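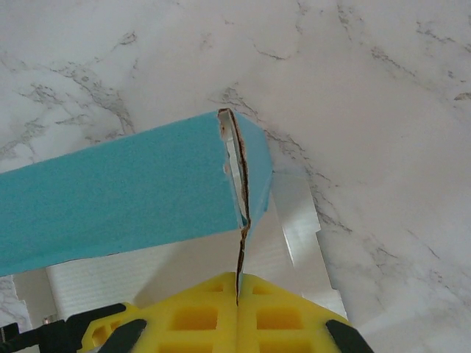
Growth Without Scale: A Study of Client Retention at Three Regional Financial Advisory Firms

Submitted Jan 18, 2021, in partial fulfillment of the requirements for the Certificate in Business Administration

1. Purpose

This report examines how small advisory firms keep their retirement planning clients during periods of rapid growth. Three firms were selected: Irnus, Boslow and Kowalchuk. Each is privately held, and each opened at least one new office during the study period. The report asks whether clients who joined before an expansion were more likely to leave after it.

2. Method

A written survey was mailed to 200 households drawn from the client lists of the three firms. Each firm approved the questions in advance and had no access to individual answers. A total of 144 completed surveys were returned. Of these, 89 came from households that had been clients before the expansion, and only those responses were used in the main comparison. The remaining surveys were read for background.

Fee schedules and sample account statements were also reviewed. Kowalchuk supplied its records in December, after the other two firms, and its figures were entered separately.

3. Findings

Clients of Irnus reported the fewest changes. Most kept the same adviser and the same yearly review. Boslow moved many accounts to a new team, and its clients mentioned unanswered calls more often than fees. At Kowalchuk, the main complaint concerned a $2,000 minimum for new supplemental accounts, which several long-standing clients had learned of only from a statement.

All three firms use the Vasora client portal. Older respondents seldom logged in and preferred paper statements.

4. Limits of the Study

Households that had already closed their accounts could not be reached by mail in most cases. The survey may therefore understate dissatisfaction. Investment returns were not considered.

5. Recommendations

Firms planning a new office should notify existing clients in writing before any change of adviser. Changes to account minimums should be sent as a separate letter. A further study should include former clients, with questions on where they moved their savings.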